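침대 정리, 제대로 해 보기: 생활공간 실습 보고서

우리 조의 주제는 이불 정리다. 처음에는 너무 쉬운 주제 같아서 걱정했는데, 막상 해 보니 이렇게 재미있을 줄 몰랐다! 조원은 2명, 나와 Ximena Núñez이고 매주 목요일 오후에 모였다. 이불을 펴는 순서를 바꿔 가며 모두 83번 기록했고, 한 번에 90초를 넘기지 않는 것을 목표로 잡았다.

기록표에는 걸린 시간, 앞자락의 수평, 남은 주름, 이렇게 세 칸을 두었다. 주름은 세기가 애매해서 '없음, 조금, 많음'으로만 적었다. 흰 이불은 주름 그림자가 잘 보여서 평가하기에 좋았다.
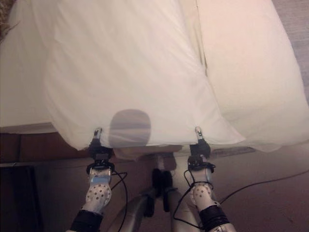
가장 큰 발견은 잡는 위치였다. 한가운데를 잡고 당기면 양 끝이 처지고 자꾸 한쪽으로 돌아간다. 앞자락의 두 지점을 어깨너비로 잡으면 훨씬 고르게 펴진다. 우리는 이 방법을 '두 점 잡기'라고 불렀다(이름은 Ximena가 지었다). 속이 한쪽으로 몰린 이불은 먼저 들어서 가볍게 털고, 그다음에 당겨야 한다. 순서를 거꾸로 하면 뭉친 부분이 그대로 남아서 다시 해야 했다.

손바닥으로 쓸어 주는 마무리도 비교했다. 가운데에서 바깥으로 쓸 때가 결과가 제일 좋았고, 세게 누르면 오히려 새 주름이 생겼다.

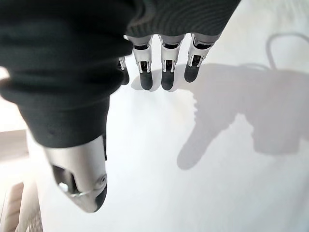

이불은 일어나자마자 바로 펴는 것이 좋은가?
먼저 발치 쪽으로 젖혀 두고 씻고 온 뒤에 펴는 편이 낫다. 밤새 밴 습기가 날아갈 시간이 필요하다.

앞자락 맞추기는 끝까지 어려웠다. 침대 옆면을 기준선으로 삼고 한 걸음 물러나서 보면 기울어진 것이 금방 보인다. 가까이에서는 똑바르다고 생각했는데 물러나 보면 비스듬한 경우가 정말 많았다.

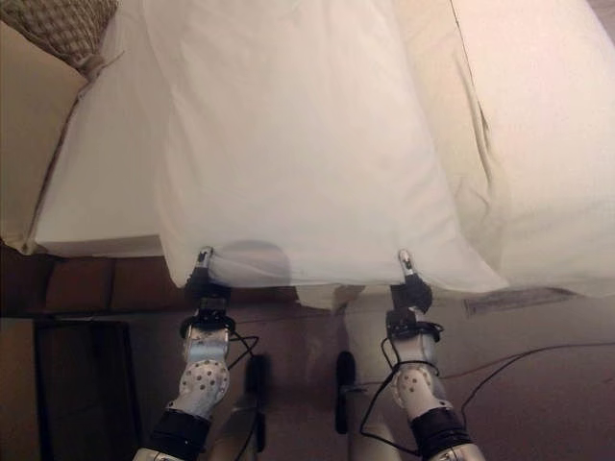

천을 들어 올릴 때는 높이도 중요하다. 너무 높이 들면 안쪽까지 딸려 나오고, 너무 낮으면 바닥에 끌린다. 무릎 높이 정도가 우리에게는 가장 편했다. 후반부 기록에서는 '많음'이 거의 사라져서 둘이 손뼉을 쳤다!

아쉬운 점은 홑이불과 두꺼운 이불을 같은 표에 적은 것이다. 11월에 다시 할 때는 표를 나누고, 베개 정리까지 넣어 볼 생각이다.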